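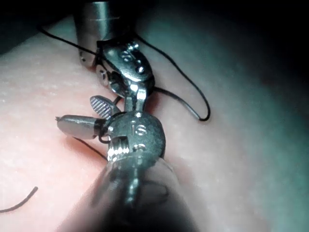

Flurina Mayrhofer wrote back within the hour to say the new planner finally feels like it's thinking ahead, and could we please leave the smoothing filter alone for a week!

Skip to content | Home | Projects | Gallery | Notes | Contact

Print this page | E-mail this page

Gallery: Thread handling in Gonden

Gonden is our control and planning stack for suturing with two instruments, and August was a great month for it. The big change is in how it treats thread. The old version planned for the tool tips and hoped the suture would follow. The new one keeps a running guess at where the whole strand lies and replans 5 times a second – slow next to the joint controller, which ticks along at 100 Hz, but fast enough to be really fun to watch.

Close quarters, top of page. Two wrists nearly touching, with black thread looping out wide on one side and a small coil around the base of the smooth jaw. Tight spots like this are what the collision checker in Lutent was rewritten for, and thin dark thread with faint shadows keeps our tracker busy too.

Hernán Palomino has cut the planner's settings file down to eight values (I miss none of the old ones). Three of them deal with slack, and those are the ones to play with first. The replay viewer is next on the list – scrubbing back through a plan, step by step, is going to save us so much time.

This site uses cookies to remember your settings. Accept | Decline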